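**Fulville, 11 January 2019** - Proter will move its Fulville parts depot from cardboard trays to reusable bins by the end of August, the company has confirmed. The change covers small goods only. Pallets and long items will still be handled as before.

The first order is for 800 bins in two widths, to be supplied by Plestico. Of these, 400 will stay at the Fulville site and the rest will travel between the depot and the Fashola warehouse, where goods are checked before they are sent on to shops. Both widths have the same rim, so they can share shelving and trolleys.

Proter said cardboard trays were lasting too short a time to justify the cost of folding, taping and storing them. Damp was a particular problem in the loading area, where trays on the lowest shelves lost their shape over the winter. The depot has 143 shelf bays, and each will be fitted with a raised stop at the front to keep the heavier bins from sliding out.

Each bin will carry a number and will be entered in the stock system when it leaves the site. Bins that do not come back within 50 days will be listed as missing and charged to the receiving site. Fashola has asked for a longer period during the summer, when goods stand for longer between checks. Proter has not yet replied to that request.

Washing will be done at Fulville with warm water and a mild cleaner. Labels must be placed on the outer short side only, as glue left on the inside has caused small parts to stick during earlier tests.

The rules for taking bins out of use were also issued this week. Cracks, split corners and bent rims mean a bin must be withdrawn at once. Surface wear does not count as damage - a grey bin may stay in use with a scuffed floor and an inner back wall on which the white surface is scratched and streaked, with dark grey showing lower down, as long as the wall is sound. Staff are asked to run a gloved hand over any deep scratch and report raised edges. Plestico will inspect a sample of bins after the first six months and may revise the limits then.

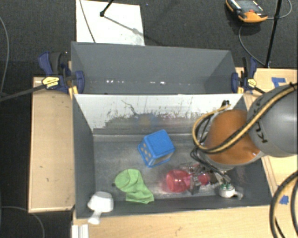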